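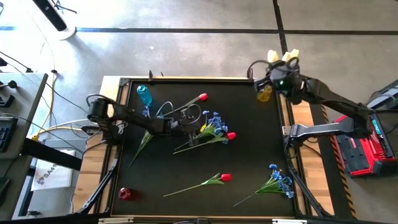

Chapter 6
Working with Artificial Flowers

In this chapter you will learn to:
sort artificial stems by type, colour and length
prepare a work surface before arranging
match a bunch to a vase
place two arrangements side by side on a table

Key terms: bloom, bunch, focal flower, line, spray, stem length

6.1 Why begin with artificial stems

Most students in this course will handle artificial flowers before they handle fresh ones. An artificial tulip can be put in a vase, taken out, turned and put back as many times as the exercise calls for. A fresh tulip bruises, and it keeps growing after it is cut, so an arrangement made in the afternoon may look different by the next morning.

Artificial stems are also used in paid work. Display homes, waiting rooms and hotel counters often use them where there is no one to change the water. The Mindonley Hotel in Pluvstead, which is the case study at the end of this chapter, has 60 vases in its public rooms and keeps 338 artificial stems in storage. Its displays are changed every May.

The methods taught here follow those of Safta Vasiliu, who ran the display workshop at Dumitrescu and wrote the first set of exercises for this course. Her main rule was that flowers should be laid down before they are stood up. Stems are spread flat on the table, looked at, and only then put into a vase.

6.2 Laying out

Clear the table and wipe it down. A dark, matte surface is best, as pale petals and thin green stems both show up well against it. Lay the stems on their sides with the blooms all pointing the same way. Leave a hand's width between types where there is room.

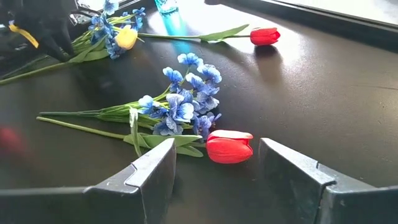
Single-bloom flowers and bunches are treated differently. A tulip has one closed, cup-shaped head and a long stem, and it is judged by its line. Pick it up by the stem, below the leaves, and check that the head sits straight. A bunch of small flowers is judged by its mass. Hold it where the stems come together and let the blossoms fall open before you decide which side will face the front.

Leaves on artificial tulips are usually wired. Bend them out gently from the stem after the flower has been unpacked. Leaves that stay pressed flat give the arrangement a stiff look, and this is the most common fault in first-year work.

6.3 Choosing a vase

As a starting point, a bunch with many fine stems suits a tall, straight-sided vase, which holds the stems together and lets the tops fan out. Two or three tulips suit a short, rounded vase. The heads can then lean at different heights.

Colour may be matched or contrasted. Blue flowers in a blue vase read as one shape from across a room. Pink tulips in an amber vase read as two, and the eye goes to the blooms first. 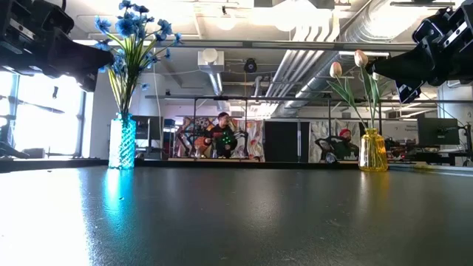
When two arrangements share a table, set them well apart and place the taller one first. Step back to the point where most people will be standing, then adjust the shorter one. Coloured glass throws colour onto a polished surface, so check the table as well as the flowers, and check it again under the lighting that will be used in the evening.

Activity 6A

Work in pairs. You will need one tall vase, one short vase, a bunch of small flowers and several tulips from the Jimska practice kit.

1. Lay out all the stems as described in 6.2.
2. Sketch the layout in your workbook and label each type.
3. Fill the tall vase, then the short one.
4. Swap the contents of the two vases and note what changes.
5. Return the stems to the kit, longest at the bottom.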